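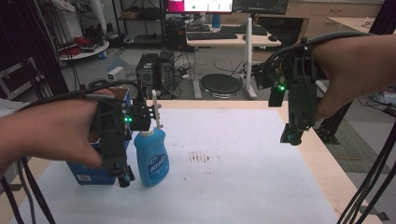
Bench rules, hand-held gripper station
7th December

Went through the working rules for the two-gripper table with Stavros Deligiannis. The last version dates from August and was written for the single gripper, so half of it no longer applies. Draft below. Comments in the margin of the Rerdale binder, please, not by chat.

1. Indicator check. Green on both grippers before a take starts. If either light changes or goes out during a take, finish the motion, put the gripper down, mark the take as void. Do not trim and keep the good part.

2. Cables. Each gripper's cable stays clear of the objects and the other hand. A loop over the wrist is allowed if there is slack through the full reach. Check reach at the far corners of the table first. Spare length hangs at the near corners and stays off the top.

3. Lens. Wipe before the first take and after every 30. Dry cloth only. No fingers on the lens, including to point at a smudge on it.

4. Approach. Come down over the object, stop with the jaws just short of it, then close. For pump bottles, grip the body, never the pump head. Pump heads rotate and the pose label is then wrong.

5. Idle hand. The second gripper stays raised over its own side until needed. Crossing over the other arm voids the take.

6. Table cover. Marks on the white cover are to be logged with position. Replace the cover between sessions only. A change in the middle of a session splits the data and Moschos sorts by session.

7. Boxes. Open or closed is part of the object state and goes in the log. Barcode labels stay on.

Count in the log is 2,467 takes, of which 317 are void. I went through the void reasons in the afternoon. Most are rule 2, then rule 5. Rule 1 accounts for 7, all from the same session. The reason field was left blank on a fair number and I could not reconstruct them. Reason field to be made mandatory.

Open points:
Stavros wants a fixed rest position for both grippers between takes. Agreed in principle, no position chosen.
The Nirkdale sheet gives a lower closing speed than ours for filled containers. Need to find out which one Sokia tested against before we copy either.
Rule 3 interval is a guess. Keep it until there is a blur measurement.

Old sheet comes off the wall once this one is signed.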